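3.2 Snack and drink purchases in the two study towns

The household diary gave us 1476 usable purchase entries from Grakia and Zandstead. An entry was counted as usable if it named the item, the shop and the size of the pack. Entries that said only "snacks" or "stuff for lunches" were set aside and are dealt with in Section 3.4.

Chips were the item most often bought without being on a shopping list. Of the usable entries, 584 were for chips of any flavour, and more than half of those were marked by the household as unplanned. Large bags made up most of the unplanned purchases in Zandstead. In Grakia, where the main store is a short walk from the school, small bags were more common and were usually bought in the late afternoon.
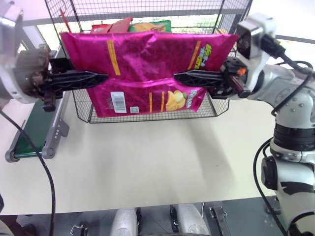

Figure 4. Large chip bag above a wire-mesh basket.

We had expected price to be the main reason for choosing a large bag. The interviews did not bear this out. Many people could not recall the price of the last bag they bought, though they could say where in the store they had picked it up. Bins and baskets near the checkout were mentioned again and again. One parent in Grakia told us she avoided the centre aisle on purpose and still came home with chips, as they were beside the till.

Soft drinks followed a different pattern. There were 366 entries, and most of them were planned. Households tended to stay with one flavour and to buy it on the same trip as the main groceries. When a second flavour was added, it was nearly always for a child or a visitor. Drinks were seldom bought alone in either town, and a drink bought as an extra was usually entered in the diary on the same line as a bag of chips.
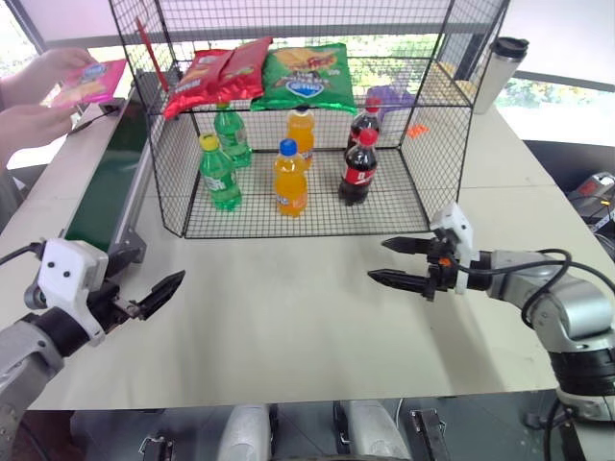
Figure 5. Two-tier mesh shelf with chip bags on top and soft drinks below.

This pairing matters for how stores lay out their shelves. The Brollum outlet in Zandstead moved its chips next to its soft drinks in January, part way through our diary period. We compared entries from before and after the move and found more joint purchases afterward, but the sample is small and the change took place just after the holidays, when buying habits are unsettled in any case. We do not treat it as evidence of an effect.

Pack labelling came up less than we had thought it would. Respondents said they knew their usual bag by its colour and did not read it. Several could not name the flavour of a chip they bought every week. Those who did read labels were mostly looking for allergens, and they did so only the first time they bought a product.

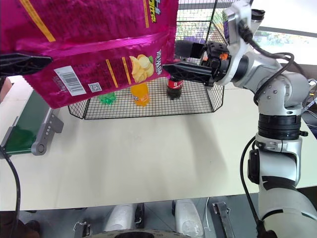 Corresponding author
Senior Research Fellow, Renaud Centre for Household Studies

The diary has 2 limits that bear on this section. It records what was bought and leaves out what was eaten, and it relies on one adult in each household to fill it in. Purchases made by teenagers on their own are almost certainly under-reported. The store interviews described in Section 3.3 go some way toward filling that gap for Grakia, where staff were willing to talk to us about after-school trade. We were not able to arrange the same interviews in Zandstead.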